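The Great Closet Clear-Out, Part Two

29/07/2023

Hello again, and thank you for all the replies to the last one! I had no idea so many of you were also living with a closet you can't fully open. One reader told me she has been keeping her winter coats in the bathtub since February and just moves them when she wants a soak. I felt very seen.

So, where did I leave off? I'd emptied the hall closet onto the bed, realized it was nine at night, and slept on the couch. The next morning I made coffee, stood in the doorway for a good long while, and decided I needed some kind of rule or I'd be at it until Christmas.

The rule I picked was the season rule. If I hadn't worn or used a thing during the season it was meant for, out it went. That took care of the raincoat with the sleeves that stop at my elbows, and the sandals I bought for a wedding and took off before the cake. It didn't help one bit with the stuff that has no season. Tablecloths. Tote bags. The extension cord drawer (I know a closet shouldn't have an extension cord drawer, but mine does).

Tote bags nearly finished me. I had 38 of them. I counted because my sister-in-law bet me lunch that I had more than twenty, and I laughed at her, and now I owe her lunch. Half were from the grocery store, bought on days when I'd left the other half at home. I kept nine, which still sounds like a lot when I type it, but two live in the car and one is for library books and is never to be used for onions again.

A few of you asked where everything goes once it leaves the house, so let me tell you what I did.

The good clothes went to the Moreira Street swap. If you haven't been, it's in the old shoe store two doors down from the bakery, and you get a point for every piece you bring in and spend the points on whatever is on the racks. I came in with two suitcases and promised myself I'd walk out with nothing. I walked out with a denim jacket and a lamp. The lamp cost three points and it's the best thing I own. The woman at the desk said they'd taken in 2,728 pieces since they opened, and going by the state of the back room I believe her. Go early, by the way. By eleven the line for the mirror is longer than the line for the register, and people get short with each other.

The worn-out things, like the towels and the stretched T-shirts and the sheets with the hole right where your foot goes, went in the Baltent bin behind the hardware store. They take fabric in any condition as long as it's clean and bagged. I washed everything first, which meant I did six loads of laundry in order to throw it away. My neighbor thought this was very funny. I'd like it noted that she borrowed my dryer the same week.

Then there was the sewing stuff. I don't sew. I have owned a sewing machine for eleven years and I have made one curtain. It isn't even a straight curtain. But I had a whole crate of fabric I'd bought on weekends when I was feeling like a person who sews, and I really struggled with it, more than with the clothes. I think each piece was a little plan. The blue check was going to be napkins. The corduroy was going to be a skirt with pockets, and I could picture myself in it, walking somewhere with a purpose. It took me most of a Sunday to let that crate go, and I did keep the corduroy. Don't write in.

The high school costume shop took the rest and was thrilled. They're doing a show with a lot of villagers in it, apparently, and you can never have too much brown.

Now, storage, because this is where I spent actual money and where I have opinions. I bought one of those Prustar shelf sets, the kind that comes in a flat box and says it goes together without tools. It does go together without tools. It also goes together without any sort of logic, and I had the second shelf upside down for two days before I noticed everything was sliding gently toward the wall. Once it was the right way up I was very happy with it. It fits under the slope of the ceiling, it holds the heavy blankets, and it doesn't wobble unless you look for the wobble.

I was going to buy matching boxes too. I had them in the cart! Then I saw the total, had a little sit down, and went around the house gathering what I already had. Two shoe boxes, a wine crate, a dishpan, an old picnic hamper with one hinge. None of it matches and I don't care, because the door closes. Let me say that again for those of you with coats in the tub – the door closes.

Labels I go back and forth on. I made some, in my best handwriting, and I have already had to cross out "scarves" and write "scarves, batteries." I'd say wait a month before you label anything and see where things want to live. 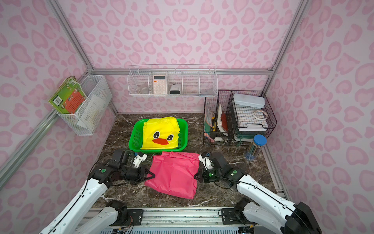

The other thing I wanted to pass on is the folding trick, which so many of you sent me that I finally gave in. You fold the thing in thirds the long way, then in half, and then stand it on its edge instead of laying it flat, so you can see all of them at once like files. I was sure I'd hate it. I've always been a stacker, and my mother was a stacker, and there's a certain comfort in a stack. But with a stack I only ever wear the top three shirts, and since I switched I've found a striped one I thought I'd left at a motel.

It doesn't work for everything. Slippery fabric just lies down again like a tired toddler, so I roll that up and wedge it in next to something thicker. Fitted sheets I won't discuss. I stuff them in their own pillowcase and so should you.

If you have kids at home, I'm told the trick is to keep their bins low and open and give up on the folding altogether. My niece is four and she'll happily toss things in a basket all afternoon, but ask her to fold a sock and she has to go lie on the floor. I respect it.

A bit of business before I go. The next swap at Moreira Street is the last Saturday of August, doors at nine, and they're asking for children's coats and boots in particular, so please have a look before school starts again and everybody's feet turn out to have grown. They can't take pillows or anything with a plug. (The lamp must have snuck through. I'm not giving it back.)

Several of you also asked about the Rendura moth sachets I mentioned last time. I've had mine hanging up for six weeks now. They smell strongly of cedar and a little bit like a pencil case, and I haven't seen a moth, but then I hadn't seen many before, so I can't call it a scientific test. If you're sensitive to smells I'd hang one by itself for a day before you buy a whole box.

Next time I'm doing the kitchen drawer, the deep one next to the stove. I opened it yesterday to get a head start and found three can openers and a key I've never seen before in my life. If you've got a good system for lids, please send it. Mine have stopped matching anything I own, and I'm starting to think they came with the apartment.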